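Valia Handling Project: Incident Review Meeting
Thursday, May 24, 2018

1. Purpose
To review the loss of position tracking on the hand-held gripper pair during can and plate work at the desk. The Flerow controller was not affected.
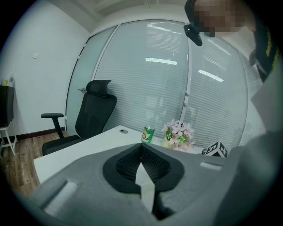 Filed under: Safety and Faults

2. Fault
Tracking dropped out in run 919 and came back after 2 seconds. The log shows a jump of 42 mm in the reported position of one gripper. When the run was replayed on the Trullow arm, the arm followed the jump and struck the table. The guard stop worked. No injury.

3. Discussion
Wuyts report that the marker cube is lost when it is tilted too far. The meeting did not accept this as the only cause. Glare and cable strain remain open.
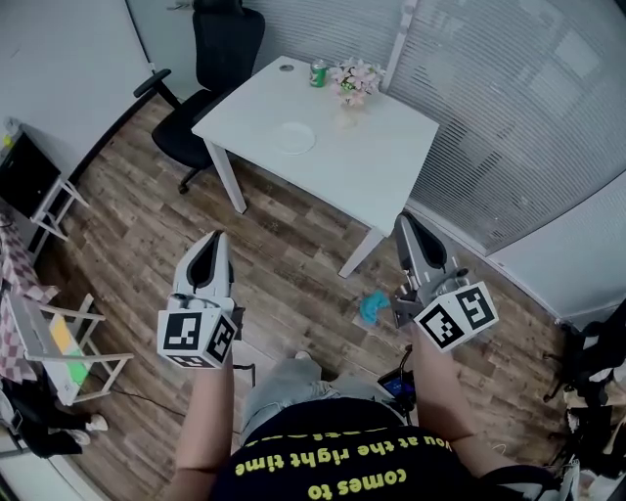
Fig. 2. Both grippers held towards the table, marker cubes fitted.

4. Actions
4.1 Replay on the arm is suspended until the log filter rejects any jump over 40 mm.
4.2 Floor cables to be taped down before the next session.
4.3 Wuyts to send a revised cube mount in June.
4.4 Run 919 to be withdrawn from the set and kept for tests.

5. Next meeting
To be called when 4.1 is complete.

Related items
Trullow arm: guard stop test record
Flerow controller: release notes
Valia: minutes of previous meeting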